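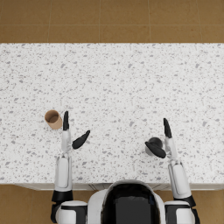 Ticket: Inconsistent finger closure between left and right grippers in simulation
Project: Grirkside countertop tasks
Component: Gripper comparison, two-finger models
Opened: 12/27/25
Priority: Medium
Status: Resolved, one item carried forward

Summary

The Grirkside project is comparing two finger controllers, Vineck and Lernico, on the simulated two-arm robot. Each controller is run on both arms with the same countertop layout. The left arm is assigned the paper cup and the right arm is assigned the small dark gray round item. Under the Lernico controller, the left gripper stops short of a full close in a portion of the trials. The right gripper does not show the fault. Under the Vineck controller, neither gripper shows it.

Environment

Simulator: Uzor, project build
Camera: fixed overhead view
Arms: left and right, mirrored configuration
Grippers: two black fingers per hand, identical models on both sides
Trials per controller: 60

Reported behavior

The requester states that the left gripper begins to close on command and then holds at a partly open position. No error is returned. The controller reports the motion as complete, and the trial is scored as a missed grasp. Of the 60 Lernico trials, 14 ended in this way. The requester asked whether these trials should be removed from the comparison or counted against the controller.

Initial response

Support requested the controller settings for both arms, the joint log for one failed trial, and the overhead view from a point before the close command. All items were received.

In the overhead view, the left gripper is open in a V with the cup just to the left of its upright finger, and the space between the fingers is empty. The right gripper has its round item between the fingers, with the angled finger partly covering it from above. Both objects stand at much the same distance from the front edge of the countertop.

Support notes that the position of the cup outside the left fingers would by itself account for a missed grasp in a trial closed from that pose. It would not account for fingers that stop before they meet. The two matters were therefore examined separately.

Troubleshooting log

Step 1. The close command was sent to the left gripper with the paper cup removed from the layout. The fingers again stopped short under Lernico. Contact with the cup was ruled out as the cause of the stop.

Step 2. The left and right finger models were exchanged. The fault remained on the left side. The finger models were ruled out.

Step 3. The force limit was raised on the left gripper only. No change was recorded. The original value was restored.

Step 4. The settings files for the two arms were compared line by line. The right arm file gave a closing timeout of 3 seconds. The left arm file gave 2 seconds. The Vineck controller does not read this field, and its trials were unaffected.

Step 5. The left arm timeout was set to 3 seconds and the Lernico trials were repeated in full. The left gripper reached its commanded position in every trial.

Cause

The left arm settings file was copied from a project template last edited in May, and it retained the shorter timeout. When the timeout expired, the controller ended the motion and reported it as complete. Trials in which the fingers started from a wider opening were the ones affected.

Resolution

The corrected settings file has been placed in the shared project folder. Users who hold a local copy must replace it before running further comparisons. The original Lernico results are to be marked as invalid for both arms and must not be combined with the repeated set. The Vineck results stand and need not be run again.

Carried forward

The left arm approach pose is to be reviewed under a separate ticket. The requester should confirm whether the path planner is expected to bring the cup between the fingers before the close command is issued, or whether a sideways correction is made at that point. The same review should cover both controllers so that the approach remains equal across the comparison.

A request has also been entered for Lernico to return a distinct status when a motion ends on timeout. Until that change is available, users are asked to check final finger position in the joint log before scoring a trial.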